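Buy the fingers before you buy the second arm

Every fall the same argument comes up in shops like ours. There is some money left, the first robot cell has mostly paid for itself, and somebody wants another one. The request usually has a single line on it, for the arm, because the arm is what the salesman quotes. The rest gets called accessories and goes in at whatever is left over.

I think this is backwards. For small-parts work, the parts of the cell that touch the product should be priced first, and the arm should be picked last.

Our own numbers are the ones I know. We pack phone cases and other small printed goods for Bolloseo. In the first year of the cell we changed the finger design 7 times. None of those changes was in the budget. Each one was small enough to go through petty cash, so no one added them up until Min-kyu Wang did it for the September review. She found 392 hours of staff time booked against gripping problems, most of it under "setup." That is a lot of setup for a machine that was sold to us as set up.

The vendor, Radton, did nothing wrong. They quoted an arm and they delivered an arm that does what the sheet says. Our sheet did not mention glossy plastic, raised rims, or a product line where the next order may be a different shape from the last one.

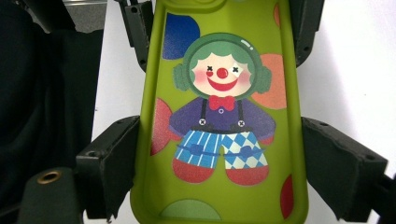 WODARD, September

A lime-green case with a clown on it, held upright between two black fingers, is the sort of job I mean. The case has a raised rim and glossy plastic, and the fingers press in from left and right. Squeeze too hard and a thin case can flex. Squeeze too lightly and it can turn in the grip, and then the clown goes into the tray crooked. The price of the arm has very little to do with either problem. Finger shape, pad material and force settings have everything to do with it, and those were the items we left out.

The usual objection is that fingers are cheap and you can make them as you go. Bit-na Gil, who runs our tooling bench, made this case to me on Thursday, and she is half right. The plastic is cheap. Her time is not, and neither is the time of the operator standing next to a stopped cell while a new pair is being made. If we are going to make them as we go, then let us put her hours in the request and stop pretending they come free.

The other objection is that a better arm, such as the Kazmi model people keep bringing me brochures for, would sense its grip and sort this out by itself. Maybe it would. I would want to see it run our cases for 28 days before I signed anything, with our people changing the jobs over. A demo on the vendor's own sample part tells me about the vendor's sample part.

My proposal for next year is plain. Hold the second arm. Fund 4 sets of fingers for the shapes we ship most, a proper rack to keep them in, and a fixed block of bench time each month. Write down every changeover and how long it took. Anyone who wants the second arm can come back in the spring with that log, and I will read it before I read the quote.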